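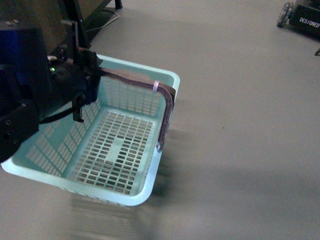 2 min read

About Lokusa

Lokusa is a small language school. We teach Ukrainian to adults who are starting from nothing, and to people who heard it at home as children and never learned to read it. Classes are held in two rooms above the Cultero print shop, and there is an online group for students who live too far away to come in.

The school was started by Ustyna Ivanyshyn, who had been teaching evening classes in other people's buildings and wanted one place to keep her books. Her first group had 6 students. Most of them were married into Ukrainian families and wanted to follow what was being said at dinner.
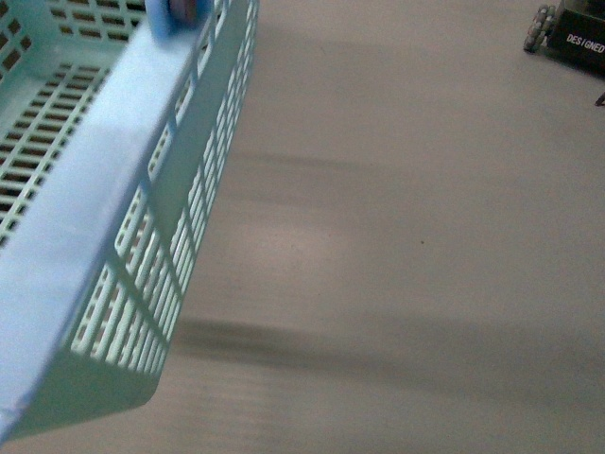
We now run 11 groups during the school year. A group never goes above eight people, so everyone gets to speak several times in each class. New groups begin in October and again in late winter. If you already know some Ukrainian, we will talk with you for twenty minutes before placing you – there is no written test.

Our teachers

Nadiia Kovalchuk leads the beginner groups and wrote most of the beginner workbook. She trained as a primary school teacher, and she still starts every course with handwriting. Students sometimes ask to skip it. We don't skip it, as the printed and written forms of several letters look quite different, and you will need both to read a letter or a recipe card from a relative.

Ustyna teaches the upper groups and the reading circle. The circle gets through one short book a term, with time left over for newspaper pieces that students bring in. 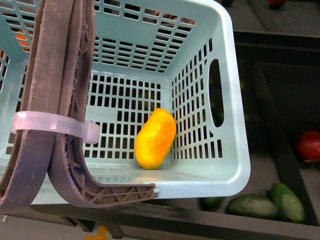
How we teach

Beginners work with everyday speech first: food, family, the weather, getting around town, making a phone call. Grammar comes in as it is needed. Noun cases are spread over the whole first year, and we come back to each one more than once.

The first course is 46 class hours. Homework takes most students an hour or two a week. Recordings for each unit are on our website, and you can play them without logging in.

Our library

The school library has 655 books, many of them from the Maksymiv family, who gave us their collection when they moved. It includes children's books, cookbooks, poetry and a long shelf of detective novels. Current students may borrow two at a time.

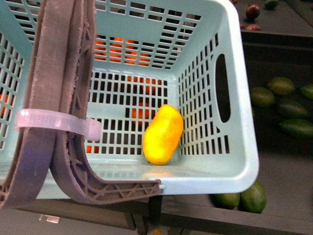 Former students can keep borrowing for a small yearly fee. Please return books to the desk and not to the print shop downstairs.

Visiting and contact

You are welcome to sit in on one class before you sign up. Write to the office with your level and the evenings you are free, and we will suggest a group. Parking is behind the building, on the Flolier side. The stairs are steep and there is no elevator, so please tell us if that is a problem – the online group follows the same workbook at the same pace.

Page last updated February 3, 2026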